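11th March
By the Grerkstead News Desk

The Khalaf household task program has completed its first stage of data gathering, the Grerkstead office confirmed this week. Contributors recorded 1,042 examples of everyday chores for use in training a learning system that will guide robot hands. Of these, 912 passed review and have been added to the training set.

The work took place in private homes in Grerkstead and Brimbridge over five weeks. Contributors wear gloves with a marker cube fixed to the back of each hand, which allows the position of both hands to be followed through each task. Wiping, folding and sorting make up most of the set — wiping was given priority at the request of the Dreken project, which will test the trained system.
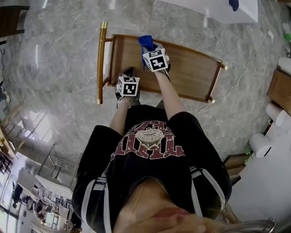

Examples that did not pass review will be recorded again where possible. The most common fault was a marker hidden from the camera for too long. A second stage, covering three further types of chore, is planned for later in the year, and contributors from the first stage will be invited to return.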